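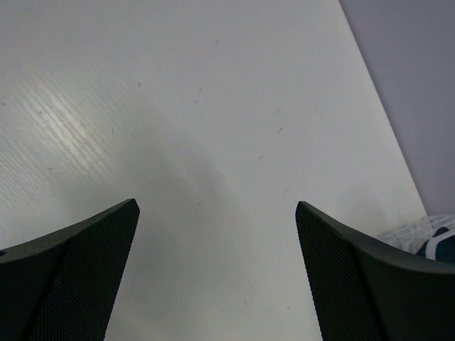 Störung am Greiferarbeitsplatz Qudah

Bildergalerie der Arbeitssicherheit, Standort Gurkton

Im Juni kam es am Greiferarbeitsplatz Qudah zu einer sicherheitsrelevanten Störung. Während eines Versuchslaufs schlossen sich die Greiferfinger nach der Quittierung eines Schutzhalts, ohne dass ein Startbefehl vorlag. Eine Mitarbeiterin hatte zu diesem Zeitpunkt die Hand im Arbeitsbereich und zog sich eine leichte Quetschung am Zeigefinger zu. Sie wurde vor Ort versorgt und konnte ihre Tätigkeit am folgenden Tag wieder aufnehmen. Der Arbeitsplatz wurde unverzüglich außer Betrieb genommen und der Vorgang der Betriebsleitung gemeldet.

Die Galerie dokumentiert die Arbeit am Platz und fasst den Stand der Untersuchung zusammen. Für den Inhalt verantwortlich ist Zofia Pawlak, Stabsstelle Arbeitssicherheit.

Blick der Handgelenkkamera
Die Greiferfinger sind geöffnet, zwischen ihnen liegt die freie Tischfläche. Am rechten Rand ragt ein weißer Gitterkorb über die Tischkante.

Die Aufgabe
Im Versuch Warnden entnimmt der Roboter einzelne Teile aus einem Korb und legt sie auf dem Tisch ab. Die Bestückung erfolgt von Hand, und zwar ausschließlich im Schutzhalt.

Der Ablauf
Der Schutzhalt wurde um 14:20 Uhr im Lauf 357 ausgelöst, nachdem sich ein Teil im Korb verhakt hatte. Nach der Quittierung am Bedienpult führte die Greifersteuerung den zuvor unterbrochenen Schließbefehl zu Ende. Der Arm selbst blieb stehen – die Störung betraf allein den Greifer.

Die Ursache
Nach Auswertung der Protokolle durch Khalil Hourani wurde der Befehlsspeicher der Greifersteuerung beim Schutzhalt nicht gelöscht. Die Verzögerung zwischen Quittierung und Fingerbewegung betrug bis zu 300 Millisekunden. Ein Zurückziehen der Hand war in dieser Zeit nicht zuverlässig möglich.

Frühere Hinweise
In den Aufzeichnungen fanden sich 4 vergleichbare Ereignisse ohne Personenbeteiligung. Sie waren als Greiffehler erfasst und deshalb nicht an die Arbeitssicherheit weitergeleitet worden. Die Fehlerklassen im Laufprotokoll werden derzeit überarbeitet.

Sofortmaßnahmen
Bis zur Freigabe gilt: Eingriffe in den Arbeitsbereich sind nur bei abgeschaltetem und gegen Wiedereinschalten gesichertem Greifer zulässig. Der Schlüssel wird durch die Schichtleitung verwahrt und gegen Unterschrift ausgegeben.

Technische Änderung
Die Firma Flalover hat eine geänderte Steuerungssoftware bereitgestellt, die offene Befehle bei jedem Halt verwirft. Zusätzlich wird die Energiezufuhr des Greifers in den Sicherheitskreis des Arms eingebunden. Die Umsetzung vor Ort leitet Pacita Evangelista.

Prüfung
Die Abnahme erfolgt unter Aufsicht von Shadi Atallah nach Prüfanweisung 574. Sie umfasst Halt und Quittierung in jeder Phase der Greifbewegung, auch bei gehaltenem Teil.

Unterweisung
Alle am Arbeitsplatz Qudah tätigen Personen werden vor der Wiederinbetriebnahme erneut unterwiesen. Anmeldungen nimmt Ataahua Kingi entgegen. Ohne Unterweisungsnachweis wird kein Zutritt gewährt – dies gilt auch für Gäste und Fremdfirmen.

Beobachtungen zu ungewollten Greiferbewegungen an anderen Arbeitsplätzen sind der Stabsstelle unmittelbar zu melden, auch wenn niemand gefährdet war.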